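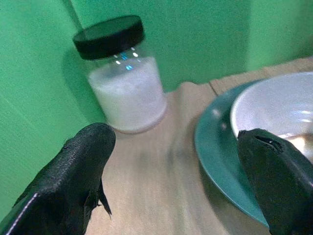 A jar and dishes on one of the tables at the Bresley community kitchen.

The Wednesday supper club at Bresley is getting its own pantry at last, and if you have ever stood in that kitchen hunting for something to season the soup with, you will know what happy news this is!

Work on the new shelves starts in May, in the narrow passage between the kitchen and the back hall, and the whole thing is being paid for by the people who come to eat. The autumn bake sale brought in $328, a quiz night added another $500, and the rest of the $2000 came in over the winter, mostly in coins and small bills dropped into the tin by the door.

Tanvir Uddin has cooked at the supper club for years and drew up the plan for the shelves on the back of a menu. He wants everything dry to go into clear jars, so that whoever is on duty can see at a glance what is running low (and so we stop buying a fourth bag of lentils when there are three behind the flour).

"My mother kept everything in jars," he told us while the onions were going. "You could walk in, look at the shelf and know what was for dinner."

There will be 40 jars to begin with, all with lids, and each one is to get a label on the front and a date on the bottom. Riku Ebihara has offered to do the lettering by hand, and would be very glad of company at the table on label night – bring a pen you like, and something to snack on if you are the sort who gets hungry looking at food.

The small dishes are moving too. They have lived in a high cupboard where only the tallest of us could get at them, and from now on they will be on the bottom shelf, close to the tables, so that the younger helpers can set out the salt and the pickles without asking for a chair.

Supper goes on as usual while the shelves are being put up, with doors open at 6 p.m. and food on the tables half an hour later. If you have clean glass jars with lids that fit, please leave them with Makis Kourkoulas at the kitchen door before supper. Larger ones are especially welcome – the rice alone will need several.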